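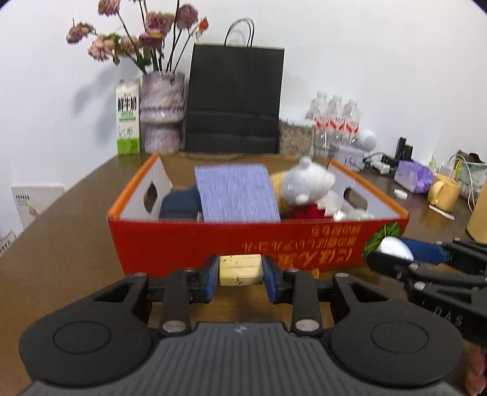

Clanport Tenants' Hall, minutes of the packing group, February 7, 2026. The meeting opened with the state of the gift boxes for the April fair. The group went over which cartons can be used again and which should go to recycling. The shallow red box with the gold Japanese lettering and the oval handle holes in its sides was agreed to be a good size for small items, and boxes of that kind will be kept. Plain brown cartons go to the Setalley depot.

Minutes of the last meeting were accepted with one change -- the tape order was placed with Platgate, not Tzanetos.

Stock. The store holds 982 flat cartons. Four shelves are still to be cleared before the next delivery. Lids are to be stored separately from now on.

Money. The balance stands at $3,863. A request for 10 more rolls of tape was approved. A second request, for a label printer, was held over until prices are in.

Packing. Small pieces go in first, one layer only, with paper between them. Handle holes are to be left clear. There was some discussion of whether to cover old printing with labels -- left to each table to decide.

Any other business. The side door sticks again. Setalley will be asked for a later pickup time.

The next meeting will be in April, same room.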